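Soft Things, Sorted – a little gallery

I have been meaning to put this page together for ages, and a rainy week finally gave me the push. Regular readers will know I keep soft toys (the small, squashy, one-hand kind) and that they get everywhere – under cushions, in coat pockets, once in a mixing bowl! Last September I gave in and started putting them in clear tubs, and I've been a complete bore on the subject ever since.

The rules, if you can call them that, are pretty relaxed. Clear plastic, always, so I can find things without tipping everything out. No lids for the ones that come out daily. And a few toys to a tub is plenty, even when there's room for more, or the long ones end up bent double and stay that way (my poor old snake from 1973 has a permanent kink, and I feel bad every time I look at him).

I do like a folded towel next to the tub too. It gives you a soft spot to set things down while you decide what goes where, and a thick one in a dull color doesn't show the fluff. Mine are ancient bath towels, cut down and hemmed – I paid 195 for the sewing machine years ago and towels are pretty much all it ever sees. My friend Gwenllian Dafis uses old pillowcases and swears they're just as good, but they slide around too much for me.

People keep asking about washing, so: cool water, a squirt of dish soap, squeeze gently, then lay them flat on a towel overnight. Please don't wring them! Anything with a squeaker I just wipe over with a cloth.

And a plant close by never hurts. I don't have a clever reason, I just like a bit of green by the toys.

On to the gallery, then – only the one so far, but I'm pleased with the colors in it.
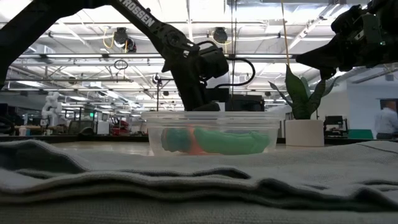 Teal, orange and long green, sharing a clear tub on the folded towel. The green one gets to stretch out, as it should!

More to come once I've been through the big bag in the hall closet. If you've got a tub of your own to show off, send it over and I'll add it to the page with your name underneath. First names are fine if you're shy.

Contact: use the message form | © 2020 Gwenllian Dafis and friends | Back to top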